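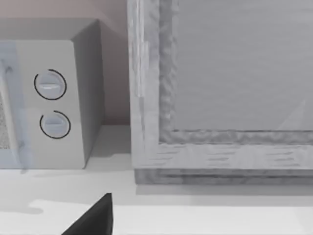

Rechercher dans les archives de la liste

Objet : Re: [manip-sim] taux de réussite sur la tâche des boutons rotatifs
De : Joris Meijer
Date : jeudi 12 décembre

Bonjour Chutima, bonjour à tous,

Je réponds dans l'ordre.

Chutima Meesuk a écrit :
> Nous avons relancé votre politique sur la tâche « tourner le
> bouton du micro-ondes » avec les réglages par défaut de Semeo.
> Sur 100 épisodes, nous restons nettement en dessous de ce que
> vous annonciez en novembre. Les échecs se ressemblent : la pince
> arrive à la bonne hauteur, ferme à côté de la barre, puis tourne
> à vide. Avez-vous changé la position initiale du bras ? Et
> comptez-vous comme réussi un épisode où c'est l'autre bouton
> qui a tourné ?

Pour la position initiale : oui, elle a changé. Dans notre version, le bras part plus bas, doigts au ras du plan de travail, et l'orientation du poignet est tirée au hasard dans un intervalle étroit. Le fichier de configuration déposé sur Plostach est l'ancien. C'est une erreur de ma part, je le remplace ce soir.

Pour le critère : non. L'épisode est réussi seulement si le bouton désigné par la consigne dépasse l'angle cible et que l'autre n'a pas bougé au-delà de la tolérance. Avec deux boutons l'un au-dessus de l'autre et de forme presque identique, la confusion est fréquente, et c'est même la première cause d'échec chez nous – avant les fermetures à côté de la barre.

Sur les données : l'entraînement utilise 2 823 démonstrations, dont 238 reprises à la main après filtrage. Les démonstrations reprises portent toutes sur le bouton du bas. Sans elles, la politique choisit presque toujours celui du haut, quelle que soit la consigne. Nous n'avons pas encore essayé de simplement les pondérer davantage.

Un point que je n'explique pas : les résultats baissent quand on change la texture du meuble voisin, alors que le bras ne s'en approche jamais pendant la tâche. Neagu penche pour un effet de l'encodeur visuel, qui n'a vu que du bois clair. Je préfère attendre les essais avec textures aléatoires, prévus sur la grappe de Nusthorpe.

Pourriez-vous m'envoyer les graines de vos épisodes ratés ? Les trajectoires complètes ne sont pas nécessaires, je peux les rejouer ici.

Cordialement,
Joris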